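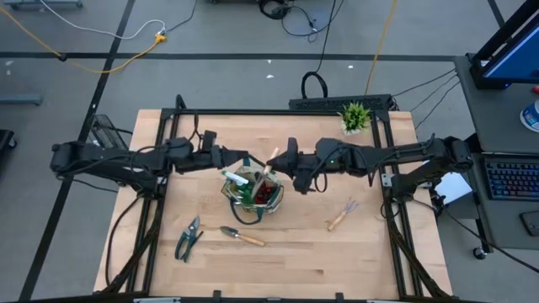
Fig. 8. Garden tote, open, with a wooden-handled hand tool.

Section 2: Filling the Westadow planter

1. Set the planter where you want it to live. Full, it weighs 135 pounds and will not be discussing a move.

2. Pour in potting mix up to the ridge. The bag is heavier than it looks - bend your knees.

3. Dig a hole with a hand trowel and set the plant in it. Green side up.

4. Water until it drips from the base.

Note: Soil settles. Top up in November.

Caution: Do not drill extra holes. Prosulico will not replace a planter that has become a colander.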